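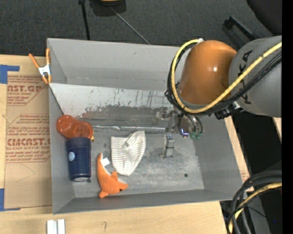 Night shift at Oltum wants to know why the picking cell has to stop every 600 cycles, and whether the hose check couldn't wait until something leaks. It could, I suppose, but I'd much rather lose a few minutes now than a whole evening later!

So, 3944 cycles on the counter this afternoon, and I went over the lot. Pushed both tubes home in the green fittings (one had a bit of play, so I trimmed the end and reseated it). Gripper finger wiped down, all 4 screws on the finger mount snugged up — none had moved. The yellow cable still has enough slack in its loop when the last joint goes all the way over, but I'd like to see a second tie on there before June.

The bin is getting scuffed on the slope, mostly low down. I haven't done anything about it. Clamp on the rim was tight, left it alone.

Ran 81 picks afterwards at half speed with the usual mix, soft toy and beanie included. The tumbler rolled away from the finger twice, same as last time, and I still think it's the approach angle. Asked Brodach for a price on spare tubing. Next stop is at 4544.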